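How to Pack a Snack Gift Box

A rigid box with straight sides works best. I use a rectangular one, green outside and white inside, with no divider. Individually wrapped snacks are easiest to arrange, and they stay clean if someone opens the box early.

What you need

An open gift box
Packaged snacks in mixed sizes
A red envelope or card (optional)

Step 1. Set up

Put the box on a table with its long side toward you. Tip the snacks out in front of it so you can reach everything.

Step 2. Start with the larger packets

Stand tall packets against the inside walls. Lay the flatter ones on the bottom and leave the candy on the table for now.
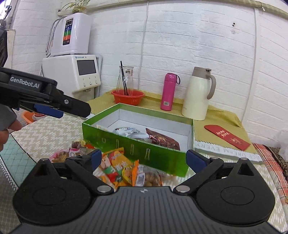
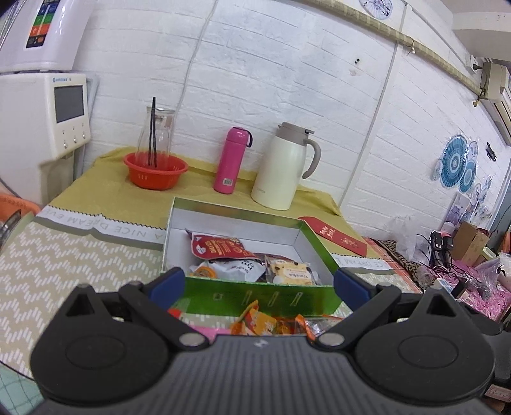
Step 3. Fill the gaps

Work from the back corners to the front. Push wrapped candies and small bags into the spaces between the packets. Turn the labels up where they fit.

Step 4. Check the height

Nothing should stick up past the rim. If a bag is puffy, lay it on its side or swap it for a thinner one.

Step 5. Close the box

Lay the envelope on top and put the lid on. Boxes going by mail need a layer of tissue under the lid.

Posted 5 March 2018 on Bendunora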